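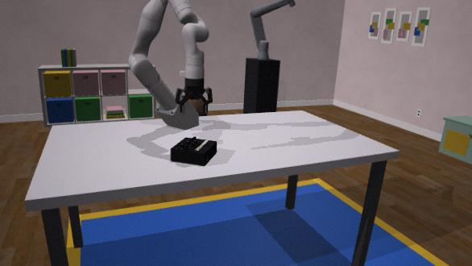

Ruairí Kavanagh objected at the end of last session that a dishwasher is already a household robot, so the question "can machines do chores yet" got its answer decades ago. Fair point and we start from it. A dishwasher does one chore, in a closed box, and a person does the loading. What's left over is the loading.

Search notes Search Go

Unit 9 – Chores: what works, what doesn't

Terms for today
Task – what you'd say to a person. "Clear the table."
Skill – one piece of it. Reach, grasp, lift, place, push, turn.
Success rate – tries that ended right, over all tries. Always ask who decided what "right" was.
Reset – putting everything back for the next try. Usually done by a person, usually not in the paper.

Simulated rooms. Table, arm with a two-finger gripper, small black box with knobs or switches on top, colored bins along the wall. Cheap to run, you can repeat it all night. A child's-room sort of layout is handy because tidying is easy to state: thing goes in bin. Weak spots – contact and friction, soft stuff (cloth, bags, cables). A knob is a good test of this. Reaching it is mostly geometry, turning it is force, and sims are much better at the first.

Shop floor vs. home
Shop floor: same part, same spot, same light. You can bolt things down. Fence off the people.
Home: everything moves between tries. Clutter, pets, glare. No fence.
So the shop floor got there first. But kitting and packing mixed orders is still largely done by hand, dont assume "factory" means solved.

Case: Prokance packing trial (reader, Mahmoudi's section). 3316 picks over 14 shifts. Headline number looks great until you see that jams cleared by staff were counted as successes. Recount for homework.

Case: Nerketti towel folding. Works on flat towels, one size. Starts from a pile – much worse. Firouzeh Mirzaei's critique is on reserve, read the part on resets, skip the appendix.

Where things stand, my view
Vacuuming open floor – yes
Rigid objects, table to bin – mostly, slow
Switches and knobs – sometimes, if it has seen teh type before
Laundry start to finish – no
Cooking in a kitchen it has never seen – no

Homework: pick one chore at home. Write it as skills. Mark the 2 you think would fail first and say what the failure looks like (drops it? misses? stops and waits?). One page, by 4 p.m. before the July review.

Filed under: Handouts / Robots at Work / Intro level
3 comments 2 shares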